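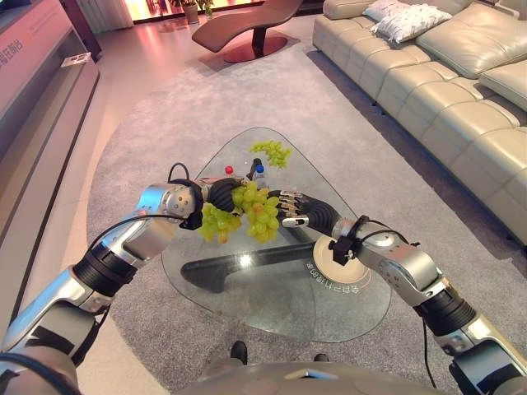 *A robot with two arms holds green grapes over a glass table.*

## How does a robot pick up grapes?

Picking up grapes is easy for you. For a robot it is a hard job! A grape is soft, and if you press too much, it breaks. If you press too little, the whole bunch falls down.

Look how the robot in the photo solves this problem. It holds the bunch by the stem. The stem is stronger than the fruit, so it is a good place to hold.

## Two arms, two kinds of hands

Did you see that the two arms do not end in the same way? One arm has a **gripper**. A gripper is a simple tool that closes on a thing and holds it. The other arm has a **hand** with fingers, a little bit like yours. The fingers are curled and they point to the grapes.

Between the silver parts of the arms there are black joints. Your arm has joints too: the shoulder, the elbow and the wrist. Try to bring an apple to your mouth without bending your elbow. Not so easy!

## What is the Goltberg home helper?

Goltberg is a service from a company with the name Cavmont. A family does not buy the robot. They borrow it for a weekend, and a person from Cavmont comes with it and stays the whole time.

Before the visit, the family chooses jobs from a list. The list has 39 small jobs, for example:

- bring fruit to the table
- put the bottles back in their place
- fold a towel
- pick up toys from the carpet

Of these jobs, 26 are marked "easy" and the others are marked "slow". Grapes are on the slow list. The robot needs about 2 minutes to move one bunch – you can do it in a few seconds.

## Is it good?

We like that the robot is careful, and that the list is written in clear words. We like less the price. One weekend costs 300 dollars, and this is a lot of money for some fruit and a towel.

Children can watch and can choose the next job from the list. They must stay behind the tape on the floor when the arms move, and the adult from Cavmont holds the stop button.

## Try it at home

Take a bunch of grapes and two spoons. Can you move the grapes from one plate to another with the spoons only? Then try again, but hold the stem with your fingers. Which way is faster?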